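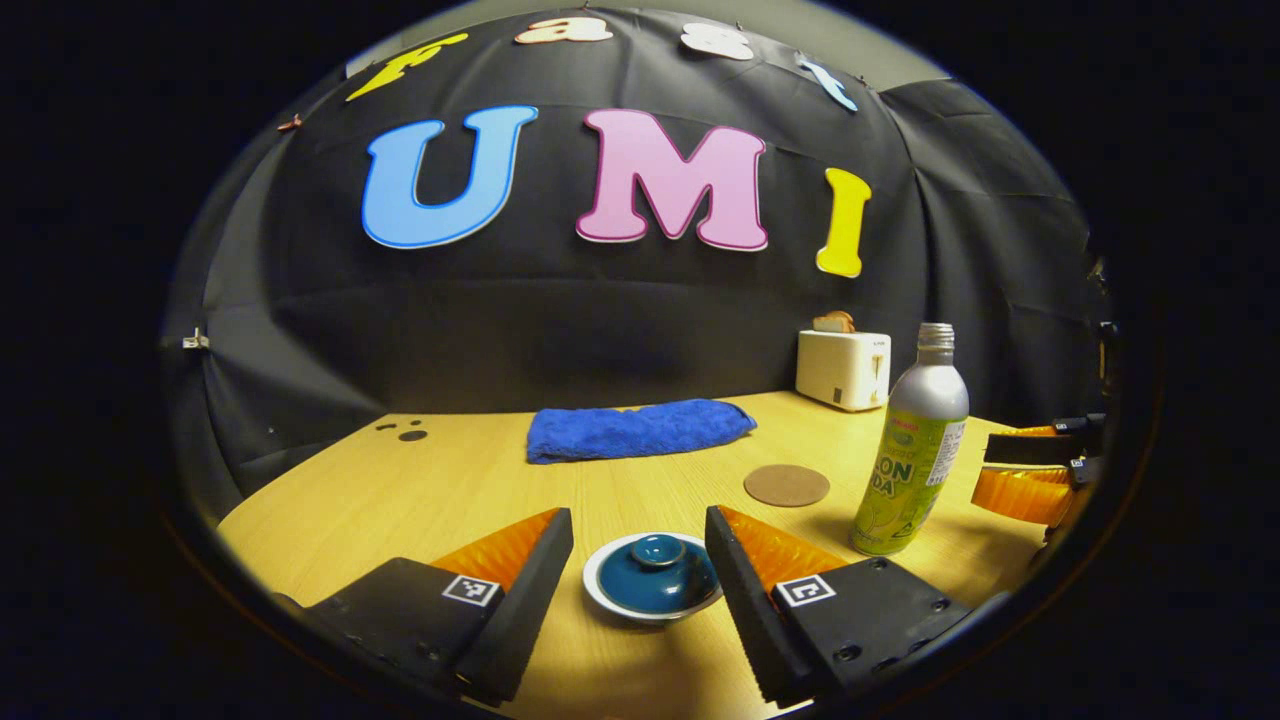
*Marikar, novembre*

## Séance 4 : le désavantage numérique (et pourquoi on en parle autant)

Bon, on reprend là où on s'était arrêtés, au milieu du losange. Je remets tout au propre parce que mes flèches au tableau étaient illisibles et que plusieurs d'entre vous me l'ont dit (gentiment !). Ceux qui préparent l'examen d'entraîneur de hockey mineur : gardez cette feuille avec celle de la séance 3, les deux vont ensemble.

### 1. Le losange, suite

Rappel : à quatre contre cinq, je pars presque toujours du **carré** quand la rondelle est basse, et je passe au **losange** quand l'adversaire installe un tireur à la pointe, au centre. Le passage de l'un à l'autre, c'est l'attaquant le plus haut qui le déclenche. Il monte, les trois autres s'ajustent derrière lui. S'il hésite, tout le monde hésite et on se retrouve avec deux joueurs sur la même ligne de passe, ce que j'ai vu je ne sais combien de fois cet automne à l'aréna Plurkora.

Le mot que j'utilise sur le banc, c'est « bâton ». Un seul mot, crié fort. Ça veut dire : la lame sur la glace, dans la ligne de passe, avant de penser à bouger les pieds. Les jeunes font l'inverse, ils patinent vers le porteur et la rondelle traverse l'enclave derrière eux.

### 2. L'exemple d'Ostell

On a regardé ensemble la deuxième période du match contre Ostell. À revoir chez vous :

- la première mise en jeu dans notre zone, perdue, et le dégagement qui s'arrête à la ligne bleue ;
- la présence de nos quatre patineurs, qui dure 283 secondes en comptant les deux pénalités enchaînées, sans changement complet ;
- le but, évidemment.

Je reviens sur le deuxième point, parce que la discussion est partie dans tous les sens. Une présence en infériorité, chez moi, c'est 40 secondes. Au-delà, les jambes lâchent et le losange s'aplatit tout seul. Alors oui, on ne choisit pas toujours, surtout en deuxième période quand le banc est loin ! Mais on peut changer par deux : les attaquants sortent sur le dégagement, les défenseurs attendent le suivant. Notez-le, je vous le redemanderai.

Quant au but, vous étiez nombreux à accuser le gardien. Moi, je remonte deux passes plus tôt, au moment où notre ailier quitte le centre pour aller finir une mise en échec dans le coin. C'est courageux, c'est bruyant, la foule adore (il y avait environ 1 000 personnes ce soir-là, ça pousse à en faire trop) et ça ouvre toute l'enclave.

### 3. Mettre de la pression, ou pas

Trois signaux seulement, et je m'y tiens :

1. le porteur nous tourne le dos ;
2. la rondelle saute ou roule ;
3. la passe arrive dans les patins.

En dehors de ça, on reste compacts. Je sais que certains clubs, Pumuron en tête, chassent partout tout le temps. J'aime beaucoup les regarder jouer, mais ils ont la profondeur pour le faire. Avec un groupe de 22 joueurs dont la moitié découvre le niveau, je ne m'y risquerais pas.

### 4. À préparer

- Dessiner la transition carré-losange depuis une mise en jeu perdue à gauche, avec les quatre rôles nommés.
- Choisir une infériorité dans un match de votre équipe et relever la durée de chaque présence.
- Relire la partie de la séance 2 sur les dégagements par la bande (on s'en sert tout de suite en arrivant sur la glace).

Apportez vos patins et un bâton la prochaine fois, on fait la moitié du cours en bas. Rendez-vous à 18 h au vestiaire 2, casque obligatoire, même pour ceux qui tiennent seulement le sifflet.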